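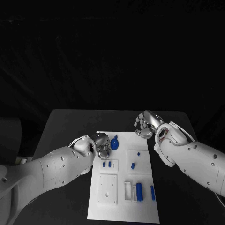 Setting Out and Keeping Small Parts on a Work Board

Guidance from the Skiltura Workshop, Stomidcombe

Members who use the shared benches are asked to carry out small assembly work on a board and not directly on the table top. A board can be lifted and turned, and it can be put away with the job still on it. The following advice applies to knobs, caps, fittings, clips and similar parts, and is equally suited to a kitchen table at home.

Choosing a board

A flat rectangular sheet in a pale colour is preferred. Small parts show up well on white, particularly blue ones, and a dropped screw is found more quickly. The boards kept in the Dulside store measure 654 mm by 324 mm and fit the lower shelves of the drying rack. Members may bring their own, provided that the edges have been sanded and the underside is clean.

Check that the board lies flat before anything is placed on it. If it rocks at one corner, turn it over and try again. A warped board should be returned to the store and marked with tape.

Placing the board

Lay the board lengthwise, with one short end towards you. This keeps the working area within reach of both hands and leaves table on either side for tools. A dark table surface is helpful, as the outline of the board remains clear and anything that has rolled off its edge can be seen at once.

A plain dark curtain behind the table will cut down glare from windows and hide the clutter of shelving. Curtains should be shaken out monthly. Creases do no harm.

Laying out the parts

1. Empty each packet into a shallow dish first. Parts should not be tipped straight on to the board.

2. Fix or set down the fixtures, then place the loose parts beside the fixtures to which they belong. Leave two fingers' width between neighbouring pieces.

3. Put round parts down on their flat face. A disc-shaped piece with a tab or loop at the edge should be set with the tab pointing away from you, so that all such pieces face the same way when they are picked up.

4. Keep the middle of the board for the piece being worked on, and allow clear space above it for both hands to meet.

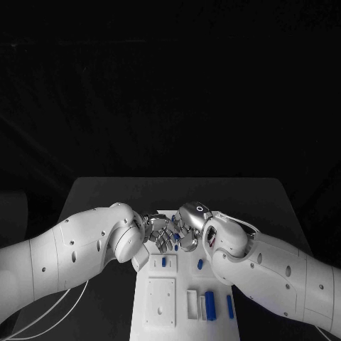 5. Return each unused part to its dish before the next packet is opened.

Cables and leads

Leads should not lie across the board. Run them back from the work and down to the side of the table, with enough slack to allow free movement. A lead that passes over the board will sooner or later sweep the smallest parts to the floor.

Cleaning and storage

Wipe the board with a damp cloth and a little washing-up liquid, then dry it with a soft towel. Scouring pads will dull the surface and should not be used. Pencil marks may be removed with an ordinary rubber.

Store boards upright. Unfinished work may be left on the Karagiannis shelving until the end of the month, under a cover and with a label giving the bench number. Work left without a label will be moved to the Dulside store.

Replacement dishes and covers are available from the front desk until 5 p.m.

This website uses cookies to remember your settings. Accept | Manage preferences

Contact the Workshop | © Skiltura Workshop, Stomidcombe | Back to top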